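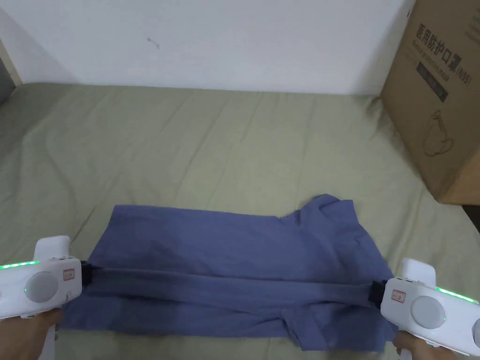

August
Posted by Rhona Shearer

Section 3: Recording fold demonstrations by hand

Okay, this is the part I like best! By now you should have both Geddes grippers charged and paired (go back to section 2 if you haven't). From here on it's you, a bed and a pile of laundry, and what we want out of it is clean two-handed data for the Ploltora folding policy.

A bit of background first. Our August training run used 568 demonstrations, and the policy did fine on sleeves and badly on anything where both hands had to pull at once. Ruairi Strachan went back through the failures and most of them came down to tension - one hand pulling, the other one trailing behind. So the steps below are fussy about tension. Sorry in advance.

1. Switch on both grippers and wait for the green lights before you pick anything up.

2. Lay one garment on the sheet. Don't smooth it out first! The policy needs to see wrinkles.

3. Touch the two gripper tips together and hold still for 3 seconds. The software uses that to line up the left and right recordings.

4. Pinch the fabric at both ends of the fold you want and bring your hands apart until the strip between the jaws is tight.

5. Keep both jaws level, fold, let go, and open the jaws fully.

6. Back off to your starting position before you stop recording.

NOTE: If you fumble a grasp, keep going and fix it. Gebremedhin Fikre found that recoveries were some of the most useful clips we had, and I used to throw mine away (ouch).

CAUTION: Keep your fingers behind the jaw pivots. They pinch, and I've got the blister to prove it.
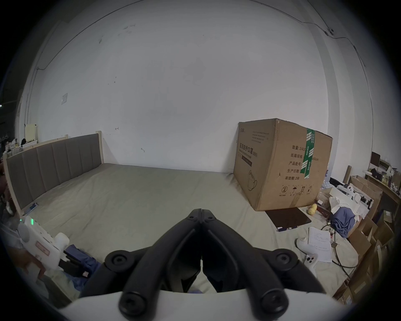 Background clutter is something we argued over for weeks. Shona McIver wanted bare rooms, I wanted real ones, and in the end we trained on both. The real rooms won on the Bateo test, where the policy gets a bed it has never met. So leave things lying about the way they are in this bedroom, with the big mask carton against the wall and a game controller and a sheet of paper out on the bed. Do leave enough clear sheet to work on, though.

7. After every 17 folds, move two or three of the background things and start a new session file.

8. Check the last clip in Nimititz before you carry on. If either gripper's track jumps, redo step 3 and record that fold again.

NOTE: Session files over 3,000 frames load slowly. Split them at a point where both jaws are open, never in the middle of a pull.

Uploading is in section 4.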